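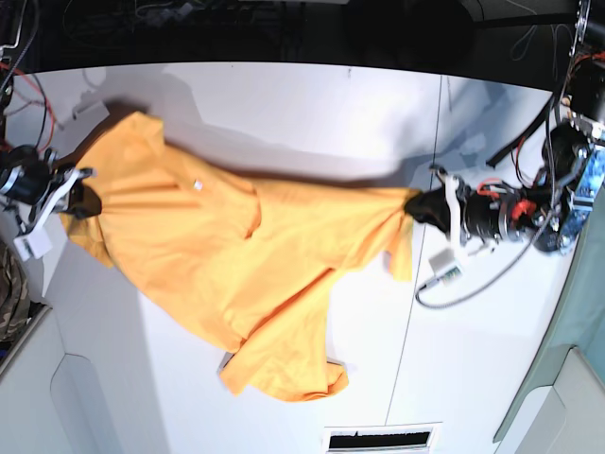

Ticket: Yellow shirts coming back long
Opened by: Izzati Tarigan, front counter
Assigned to: Trefor Gethin, laundry and finishing
Priority: Medium (was Low, then the customer called)
Status: Closed, with grumbling

Izzati Tarigan, 9:10 am
The Prirkalus staff shirts are back on my counter. Same complaint as in May. They go out as T-shirts and come home as nightgowns. The customer held one up against herself and the hem was well on its way to her knees. She'd like to know if we're washing them or stretching them on a rack. I said I'd open a ticket, and she gave me the look people give when you say that.

Affected: the golden-yellow ones only. The navy ones from the same order are fine, or at least nobody has complained, and these people complain.

Trefor Gethin, 9:45 am
Can you tell me how long they're supposed to be? "Nightgown" is not a measurement I have on the chart.

Izzati Tarigan, 9:52 am
The order sheet says 70 cm, shoulder to hem, size medium. I put the tape on the worst one and got 3 over. There's also a twist in it. The side seam starts under the arm like a normal seam and finishes somewhere near the belly button.

Trefor Gethin, 10:30 am
OK, two problems then. Length and twist. Going to treat them separately, because last time we treated them together and fixed neither.

First thing I checked was the washer. Program is the usual colors cycle, warm, medium spin. Ran a yellow one and a navy one side by side with nothing else in there. Both measured the same before and after, give or take the thickness of my pencil line. So the washer is innocent, which is a shame, as I've never liked it.

Trefor Gethin, 11:40 am
Dryer next. Low heat, 21 minutes, same two shirts. Yellow came out a hair shorter, if anything. Navy the same. No nightgowns.

So whatever is making them long is happening after the dryer or instead of it.

Saodah Sinaga, 11:55 am
Instead of it. The yellow ones don't go in the dryer. There's a note taped over the sorting bins that says YELLOW – HANG. It's been there since before I started. I assumed somebody had a reason.

Trefor Gethin, 12:05 pm
Who wrote the note?

Saodah Sinaga, 12:06 pm
It's in capitals. Could be anyone.

Virgil Mihăilă, 1:20 pm
It was me, and it was about a different yellow. We had a batch of tablecloths for the Suvard banquet hall that bled on everything they touched, so I wanted them hung by themselves. They left with the Suvard contract. I didn't think the note would outlive them.

Trefor Gethin, 1:35 pm
Note removed. I'm keeping it for the Christmas party.

Now the hanging. Saodah, how are they going up? Hangers, or pegs on the line?

Saodah Sinaga, 1:50 pm
Pegs, by the shoulders, straight out of the washer. Sometimes by one shoulder if the line is full. The line is usually full.

Trefor Gethin, 2:15 pm
Right. That's a heavy wet jersey knit hanging off one shoulder all night with its own weight pulling on it. I'd be longer in the morning too.

Test in progress: one yellow shirt pegged by both shoulders, one by a single shoulder, one laid flat on the folding table. Please don't put them away. I've written DO NOT PUT AWAY on a piece of paper, with a date on it this time.

Aiman Santoso, 5:40 pm
Evening shift here. I moved the flat one because I needed the table. It's on the shelf by the Dusier steamer, still flat. Mostly flat.

Trefor Gethin, 7:50 am
Results.

Both shoulders: 1 cm long, faint peg marks, seam straight-ish.
One shoulder: 3 cm long and leaning to the left like it's listening at a door.
Flat (mostly): correct length, one crease in the shape of the shelf edge. Thank you, Aiman.

So there's the length. The single peg also accounts for some of the twist, but the flat one has a little twist in it too, and so does a brand-new one Izzati got me out of the spares box. Side seams on the new one are already off by a finger's width. I think they're cut crooked. I can't launder that out and I'm not going to claim I can.

Izzati Tarigan, 8:15 am
So what do I tell her?

Trefor Gethin, 8:40 am
That the length was us and the twist is mostly whoever sewed them.

I'd like to redo the worst ones before they go back. Wash again, and while they're damp, pull them square. For anyone who hasn't done it:

1. Lay the shirt on the table front side up and find both side seams.
2. Line the seams up with the edges. Smooth from the middle outward with flat hands.
3. Don't take hold of the two ends and pull. I know it feels like you're straightening it. You're making a rope, and then you're making it a longer rope.
4. If the hem still waves, nudge it back up toward the collar a bit at a time and leave it alone.
5. Into the dryer on low, 21 minutes, out right away, fold while warm.

Virgil Mihăilă, 9:05 am
Step 3 is how my mother did all the sheets.

Trefor Gethin, 9:07 am
Sheets are woven and your mother had help on the other end. Step 3 stands.

Saodah Sinaga, 2:30 pm
Redid 12 of them. All within a centimeter of the sheet except one, which has given up and wants to be a dress. Set it aside with a slip pinned on. The Ong press was off for the afternoon so they're folded by hand, and they look fine.

Izzati Tarigan, 4:10 pm
Customer collected. She measured two at the counter with her own tape. She brought her own tape. Both passed. I offered a credit for the dress and she took it, and then she took the dress as well, for painting in.

Trefor Gethin, 4:25 pm
Closing. Changes made:

Yellow shirts now go in the dryer like everybody else.
No knits on the line by one peg, full line or no full line.
Notes over the sorting bins get a name and a month on them.

Aiman Santoso, 5:35 pm
There's another one behind the bins. It says NOT THE GREEN.

Trefor Gethin, 7:45 am
Open a new ticket.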